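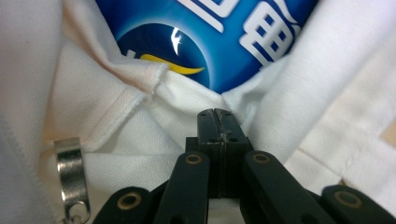 Figure 2. White knit fabric folded around a blue printed package.

Original Research | Textiles and Household Care

4. Do "whitening" claims survive ordinary laundering?

Most of what is written about keeping white knits white comes from the people who sell the means of doing so. We had expected a thin independent literature and found a thinner one. Of the studies we could obtain, only four washed whole garments; the rest used small cotton swatches, cut from flat woven cloth, stained in the laboratory and measured within a day. A polo shirt is none of these things. It is knitted, it has seams and a collar, and it gets gray over a season of being worn, washed with other clothes, and left in a drawer.

The swatch method has an obvious appeal. Flat cloth sits evenly under the instrument and gives tidy readings. A textured knit such as piqué casts small shadows in its own surface, and the reading shifts with the angle of the cloth and with how far it has been stretched. Prarenier, whose wash protocol is the one most often borrowed in this field, deals with the problem by leaving knits out. Later authors have used the protocol on knits anyway and reported their results to a precision that the method cannot support.

4.1 Brighteners and the meaning of "white"

A second difficulty concerns the word itself. Optical brighteners absorb ultraviolet light and give some of it back as visible blue. A shirt treated this way can score higher on a whiteness index while carrying the same amount of soil as before. We do not say the effect is worthless, as people plainly like how it looks. We do say that a paper reporting a higher index, with no separate measure of soil, has told us little about cleaning. The Doline trial is a case in point. Its headline gain shrinks to almost nothing once the ultraviolet part of the lamp is filtered out, a result given in a table note and not mentioned in the abstract.

4.2 Our own comparison

We washed two sets of white knit shirts at home-machine settings, one with the Jaunzems additive and one with plain detergent, and had panelists rank them by eye under shaded daylight. Seven panelists took part. Agreement between them was poor. The same panelist, shown the same pair again in the afternoon, reversed the earlier choice often enough that we would not build a claim on either answer. Folding mattered as well: a shirt laid in soft creases was called duller than the same shirt smoothed flat.

The Astungate group reports a much clearer preference from a similar panel. We note that their shirts were shown under store lighting, that the treated shirt was always placed on the left, and that the panel was told which question was being asked. Any of these could produce the result. We asked for the raw rankings in February and have not received them.

4.3 Limits

Our panel was small and our water was soft, and a hard-water region might well give a different picture. We also did not follow any shirt past its first season. These are reasons to distrust our finding of no difference, and they apply with at least equal force to the findings of large ones.

Copyright the authors. Permissions | Contact the editorial office | Back to top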